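Pressemitteilung
2022-04-19

Verleumdungsverfahren nach Abhörvorwürfen: Morkley reicht Nebenklageschrift ein

Die Rechtshilfeorganisation Morkley hat im Verfahren um die mutmaßliche Überwachung von Menschenrechtsanwälten ihre Nebenklageschrift eingereicht. Der Schriftsatz umfasst 110 Seiten und stützt sich auf 27 Anlagen, darunter Verbindungsdaten, interne Dienstanweisungen und zwei Sachverständigengutachten. Beschuldigt werden drei frühere Mitarbeiter der Auskunftei Gollero — ihnen werden das unbefugte Abfangen von Daten sowie Verleumdung in elf Fällen zur Last gelegt.
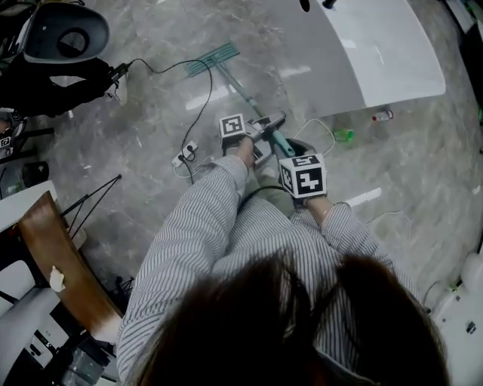 Die Zulassung der Verbindungsdaten sei der entscheidende Punkt, erklärte Teresa Serrano, denn ohne sie lasse sich der Auftragsweg nicht lückenlos darlegen. Die Verteidigung hat der Verwertung widersprochen und beantragt, die Daten aus der Akte zu entfernen. Über den Antrag entscheidet die Kammer vor Beginn der Hauptverhandlung, der für Juni vorgesehen ist.

Nach Darstellung der Nebenklage wurden rund 60 Personen erfasst, überwiegend Anwälte und Mitarbeiter der Beratungsstelle Dova. Die Betroffenen erhielten erst durch die Akteneinsicht im Parallelverfahren Guerreiro Kenntnis davon. Ansprüche auf Schadensersatz werden gesondert vor dem Zivilgericht verfolgt und sind nicht Gegenstand der Nebenklage.
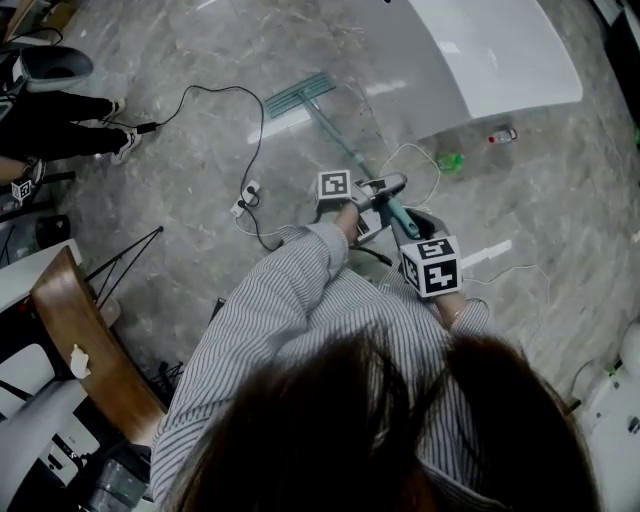
Man erwarte keine schnelle Entscheidung, so Idalina Garcia, wohl aber eine Klärung der Zuständigkeit noch vor der ersten Zeugenvernehmung. Strittig ist, ob die im Ausland gespeicherten Datensätze im Wege der Rechtshilfe hätten angefordert werden müssen. Morkley hat hierzu eine ergänzende Stellungnahme angekündigt.

Der Schriftsatz wird aus Gründen des Persönlichkeitsschutzes nicht veröffentlicht. Eine anonymisierte Zusammenfassung kann bei der Pressestelle von Morkley schriftlich angefordert werden.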